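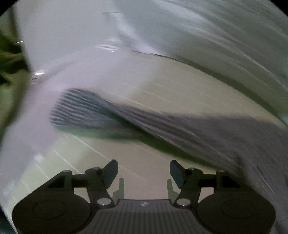 Wann wird der Greifer der Zelle Godoy das nächste Mal zerlegt?

Nach 400 Betriebsstunden, gerechnet ab dem letzten Eintrag im Wartungsbuch. Bis dahin bleibt es bei Sichtprüfung und Nachziehen der Schrauben.

# Protokoll Wartungsrunde Zelle Godoy

Datum: 2023-07-27
Ort: Besprechungsecke Halle Kotico
Teilgenommen haben: Instandhaltung, Einrichtung Frühschicht, Einrichtung Spätschicht, Arbeitsvorbereitung, Programmierung
Entschuldigt: Qualitätssicherung
Protokoll: Arbeitsvorbereitung

## 1. Protokoll der letzten Runde

Das Protokoll wurde ohne Änderung angenommen. Offen ist daraus noch die Beschriftung der Druckluftleitung am Zellenzugang. Die Schilder sind gedruckt und liegen in der Werkstatt. Die Frühschicht bringt sie an.

## 2. Fingerbacken

Die Spätschicht berichtet, dass die Werkstücke seit dem letzten Backenwechsel gelegentlich schräg in der Ablage liegen. Der Fehler kommt nicht bei jedem Zyklus und lässt sich von Hand schlecht nachstellen. Die Einrichtung hat die Backen abgenommen und auf der Richtplatte geprüft, die Flächen sind eben. Die Instandhaltung vermutet deshalb Spiel in den Gelenken der linken Seite. Beim Drücken mit der Hand war dort mehr Bewegung zu spüren als rechts.

Besprochen wurde, ob gleich beide Seiten neue Buchsen bekommen. Die Instandhaltung ist dafür, der Greifer muss für die Arbeit ohnehin vom Flansch. Die Arbeitsvorbereitung wollte zuerst nur links tauschen und den Ersatzsatz schonen. Nach kurzer Aussprache wurde beschlossen, beide Seiten zu machen. Der Ersatzsatz wird sofort nachbestellt.

Für den Einbau gilt:

- Greifer drucklos schalten, Restdruck am Manometer ablesen, erst dann lösen
- Lage der Backen vor dem Abnehmen mit Stift markieren
- alte Buchsen nicht wegwerfen, sie gehen zur Begutachtung an Jetine
- Schrauben der Backen über Kreuz anziehen, am Ende der Schicht nachziehen
- Backen nach dem Einbau leer öffnen und schließen, bevor ein Werkstück eingelegt wird

Jetine hat am Telefon zugesagt, die Buchsen zu vermessen. Einen Termin dafür gibt es noch nicht.

## 3. Schmierung

In der Zelle wurden bisher zwei Fette verwendet, je nachdem, was gerade im Schrank stand. Das soll aufhören. Für die Gelenke wird nur noch Flurex genommen. Die Einrichtung bittet um kleine Tuben, mit der großen Kartusche kommt man an die inneren Gelenke schlecht heran und hat hinterher zu viel Fett an den Backen. Die Arbeitsvorbereitung klärt, ob es die kleine Größe gibt.

Altes Fett wird vor dem ersten Auftrag vollständig abgewischt. Reiniger nur auf das Tuch geben, nicht direkt in den Mechanismus sprühen. Im Mai ist auf diese Weise Reiniger an den Endlagensensor gelangt, danach kam mehrfach die Meldung »Greifer nicht offen«.

## 4. Nullpunkt und Programm

Nach dem Umbau muss der Nullpunkt neu aufgenommen werden. Die Programmierung hat das Prüfprogramm 3333 dafür angepasst. Es fährt die Referenzposition an, öffnet und schließt den Greifer zehnmal und schreibt die Endlagen in die Logdatei. Gefahren wird es im Einrichtbetrieb mit reduzierter Geschwindigkeit.

Die alte Fassung liegt noch auf der Steuerung. Die Spätschicht hat sie beim letzten Mal versehentlich gestartet, die beiden Einträge unterscheiden sich in der Liste nur durch den Zusatz am Ende. Die Programmierung sichert die alte Fassung auf dem Server und löscht sie dann an der Zelle.

Diskutiert wurde auch die zulässige Abweichung der Endlagen zwischen links und rechts. Die Einrichtung hält den jetzigen Grenzwert für zu großzügig. Die Programmierung möchte ihn erst ändern, wenn Werte mit den neuen Buchsen vorliegen. So wird verfahren – der Grenzwert bleibt vorerst stehen.

## 5. Kabelführung

Das Sensorkabel scheuert am Handgelenk des Roboters, wenn die Ablage ganz hinten angefahren wird. Der Mantel ist angegriffen, die Adern sind nach Auskunft der Instandhaltung in Ordnung. Das Kabel wird trotzdem getauscht und mit etwas mehr Schlaufe verlegt. Klettband statt Kabelbinder, damit man beim nächsten Ausbau nicht schneiden muss.

Offen blieb, ob der Halter am Unterarm versetzt werden kann. Die Instandhaltung sieht sich das bei ausgebautem Greifer an.

## 6. Wartungsbuch

Die Einträge sind lückenhaft. Bei mehreren Arbeiten fehlt der Stand des Betriebsstundenzählers, und ohne ihn lässt sich das Intervall nicht einhalten. Ab jetzt wird bei jeder Arbeit am Greifer eingetragen: Zählerstand, ausgeführte Arbeit, verbautes Teil, Kürzel. Auch das Nachziehen der Schrauben gehört hinein.

Die Frühschicht fragt, ob das Buch am Rechner geführt werden kann. Dazu gab es keine einheitliche Meinung. Das Papierbuch bleibt an der Zelle, der Punkt kommt bei der nächsten Runde wieder auf die Tagesordnung.

## 7. Aufgaben

| Aufgabe | Zuständig | Stand |
|---|---|---|
| Buchsen beidseitig tauschen | Instandhaltung | Teile vorhanden |
| Ersatzsatz nachbestellen | Arbeitsvorbereitung | offen |
| Alte Buchsen an Jetine senden | Instandhaltung | nach Ausbau |
| Kleine Tuben Flurex anfragen | Arbeitsvorbereitung | offen |
| Alte Fassung von 3333 sichern und löschen | Programmierung | offen |
| Sensorkabel tauschen, Halter prüfen | Instandhaltung | zusammen mit den Buchsen |
| Schilder Druckluft anbringen | Frühschicht | offen |

## 8. Verschiedenes

Der Drehmomentschlüssel der Zelle ist zur Kalibrierung außer Haus. Bis er zurück ist, wird der aus der Werkstatt benutzt und nach der Arbeit wieder dorthin gebracht.

Die Spätschicht wünscht sich eine bessere Leuchte am Zellenzugang. Die Instandhaltung hat noch eine mit Magnetfuß im Lager und hängt sie zur Probe auf.

Der Termin der nächsten Runde wird nach dem Umbau festgelegt. Die Qualitätssicherung erhält das Protokoll zusammen mit der Logdatei des Prüfprogramms.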